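The Last Over at Maltcombe

The ground at Maltcombe has a slope. If you bowl from the church end the ball goes down with you, and if you bowl from the road end you climb, and by the fifth over your legs feel like bags of wet sand. I was given the road end. I was always given the road end, because I was the youngest of the quick bowlers and I did not complain.

We were playing Irkton in the last match of June. They needed 12 runs from the last over with two wickets left, and our captain walked to me with the ball in his hand. He did not give it to me at once. He rubbed it on his trousers and looked at the field as if he was counting sheep.

"You have bowled well today," he said.

It was not true. I had bowled four wides and had hit their opening batsman on the foot, for which I apologized, and the whole slip cordon laughed at me. But I took the ball.

In my father's house there was a notebook where he wrote every score I made and every wicket I took, from the school yard until the year I left home. He wrote it in green ink. When I moved to this country he gave me the notebook, and I continued it myself in blue. My runs were not many. After nine seasons I had made 635, and a great part of them came from the edge of the bat. The wickets were on the other side of the page, and I did not look at that side before a match -- it brings bad luck.

The first ball was full and straight and he pushed it back to me. No run. The second he hit over my head, one bounce and into the hedge, and we lost a whole minute while our mid-off went in on his knees to find it. When he came out he had a thorn in his ear. Four runs.

Now it was eight from four balls. The batsman was a big man with a red neck, and he played with a very old Nivance bat which had tape around the middle. It made a sound like somebody shutting a cupboard. I had heard this sound all afternoon and I was tired of it.

The third ball I wanted to bowl slow. My grandfather had taught me the slow ball in the street behind the market, with a tennis ball, when I was small. You hold it deep in the hand, as you hold a bird, and you run in as if you are angry. I ran in as if I was angry. The ball left my hand too early and went up so high that I had time to be ashamed. The big man waited for it. He waited too much, I think. He swung, and the ball fell past the bat and touched the top of the off stump, and one bail fell down, very softly, on the grass.

I do not remember how I ran. Somebody told me later that I ran the wrong way, toward the road, with my arms out, and that a woman in a parked car closed her window.

The last man was a boy of maybe fifteen. His pads were too long and he walked like a person in deep snow. He asked the umpire for middle stump, and his voice broke in the middle of the word. I looked at my captain. He made a small sign with two fingers, which meant a fast one at the toes.

I knew this ball also. It was the best ball I had. I stood at the end of my run, and the slope was going up in front of me, and the boy was looking at me through the bars of a helmet that was not his size.

I bowled it fast, but I did not bowl it at the toes. I put it outside the off stump, where he could reach it. He threw the bat at it with closed eyes and the ball went between the slips and the wall for four. His whole team stood up on the bench and shouted his name.

"What was that?" said my captain.

"It slipped," I said.

So it was four from two balls. The boy touched the ground with his bat, and this time he did not look at his feet. I walked back, and it was a long way back, and I wiped my hand on my shirt. Then I turned around and bowled it at his toes.

In the evening I opened the notebook and took the blue pen. I wrote the date, the place, the two wickets. Under them I wrote "edge, four," although it was not my four, and I left it there.
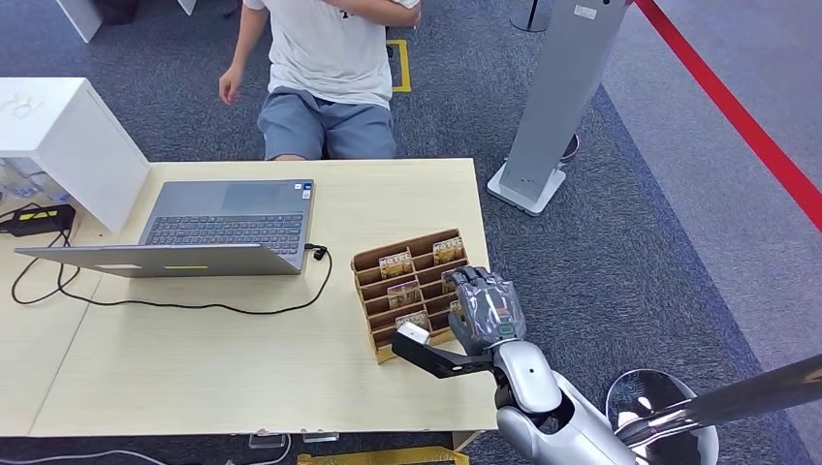 At the desk with the laptop open, July 2021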